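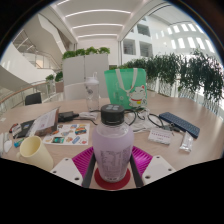
La pinza de mano sujeta una botella lila sobre la mesa redonda del atrio. Foto: Leen Akl

La mesa que nadie ordena

A las nueve de la mañana el atrio ya tiene mucha luz. Entra por las ventanas altas de la pared curva y llega hasta las mesas redondas, donde el equipo de Dilto trabaja desde febrero. Leen Akl, que dirige la recogida de datos, prefiere este lugar al laboratorio del sótano. «Abajo todo era gris y la mesa era siempre la misma», cuenta. «El modelo aprendía muy bien nuestra mesa gris y fuera de ella se perdía.»

El trabajo consiste en repetir gestos sencillos. Una persona toma la pinza, se acerca a un objeto, lo agarra, lo levanta y lo deja en otro sitio. La cámara montada en la herramienta graba todo desde el punto de vista de los dedos. Cada repetición se llama un episodio, y de los episodios aprende Brumik, el sistema que un día deberá mover un brazo robótico sin ayuda de una persona. Hasta hoy se han guardado 3637.

No todos sirven. Una revisión reciente apartó 418, casi siempre por el mismo motivo: la mano iba demasiado rápido y la imagen quedaba borrosa justo en el momento del contacto. Akl pide a los operadores que se muevan como si llevaran una taza llena. También les pide que no corrijan los errores pequeños. Si la botella resbala un poco y la persona la recupera, el episodio se conserva, y ella lo marca con una etiqueta especial.

Las botellas son un caso que al equipo le interesa mucho. La de color lila, con su cuerpo mate y su tapón negro, se distingue bien del fondo. La transparente, que suele estar detrás, es otra historia: a través de ella se ven las plantas, la pared, la bolsa de al lado. De los episodios con objetos transparentes hay solamente 399, y Akl quisiera tener el doble antes del verano.

Sobre la mesa conviven un teclado azul marino, una hoja de pegatinas, cables negros enredados, una bolsa verde menta con un gato blanco dibujado y un vaso tumbado. El desorden forma parte del método, que en Dilto llaman Olerness. La regla es que entre una serie y la siguiente se cambian de lugar cuatro cosas, y que ninguna se coloca para que quede bonita.

Pregunto a Akl si no se aburre. Piensa un rato antes de contestar. «El primer mes, sí. Después empecé a mirar mis propias manos. Yo no sabía que, antes de agarrar algo, siempre me paro un instante.» Ese instante aparece también en los datos, y Brumik lo ha copiado: se detiene delante del objeto antes de cerrar los dedos. El equipo discute todavía si conviene quitarlo.

El sábado hay sesión larga. Tocan los vasos, primero de pie y luego tumbados.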